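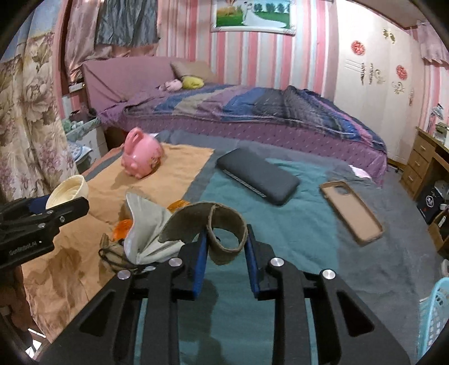
4 min read

I've had the two hand-held grippers for a fortnight now, the Baert and the Rallton, and I said I'd write up how they compare once I'd got past the stage of dropping everything. I'm past that stage, mostly.

Both are the same sort of thing: two parallel fingers, a trigger, a camera looking down past the fingers. You hold the tool, do a job by hand, and the recording goes into the Dokex software, which turns it into something an arm can follow. My arm is still in pieces, so this is only about the hand tools and what it's like to use them for an evening.

I started in the workshop with wooden blocks, and both were fine, so I learned nothing. Eluned Ifans told me to stop using blocks and go and find things with no proper shape. I've been working over a bed ever since. A blanket gives under whatever you press on it and a creased cloth moves when you don't want it to, and both of those show up a bad gripper quickly.

The best test piece so far is a loop of old felt-like strap. Bring the fingers in too low and they push into the bedding. Too high and you close on nothing. The Baert has stiff pads and needs the strap square between the fingers before it will hold. The Rallton's pads are softer and it will take the strap at a poor angle, but then it lets the loop swing, and a swinging loop is hard to put down where you meant to.

Phone cases were next. One lying face down on a blanket gives you very little edge to get hold of. With the Baert I could press one finger into the blanket beside the case and slide the other side in. With the Rallton the pad folded under itself about as often as it went where I wanted, and I had to stop and straighten it. I lowered the trigger tension from 2000 to 1000 in the settings (the software gives no units, and neither does the manual) and that helped, though the grip was then too weak for anything heavy.

I haven't tried to lift the china pig. It's glossy and rounded and I like it. I leave it standing on the orange cloth and work round it, which is a decent test of how much room the tool takes up. The Rallton is narrower by a finger's width and I noticed the difference every time.

Cloth napkins are easy with either, provided there is a corner sticking up. If there isn't, I pinch the middle and hope.

Some smaller points, in no order:

The Baert's screws sit where you can get a driver to them. On the Rallton you have to take the grip off first, and there are 6 of them.

Patterned walls and curtains did not upset the tracking on either tool. I'd expected trouble from stripes and had none. A plain wall gave me more bother than anything, and so did turning the tool quickly.

My wrist starts to ache after half an hour with the Baert. It's the heavier one, and the weight is all at the front.

Of the runs I've recorded, 126 were good enough to keep. Chutima Boonyarit went through a batch of them for me and said my approach is too fast and my release too slow, and that I do it the same way with both tools. I've tried to slow down since — it makes for dull evenings, but the newer recordings do look cleaner when played back.

If I had to send one back it would be the Rallton, mainly because of the pads. Burnurik sell a firmer set which is meant to fit, and I've ordered a pair. They were due in January and the shop has now stopped giving a date. When they come I'll do the strap and the phone cases again with both tools and put the results up here.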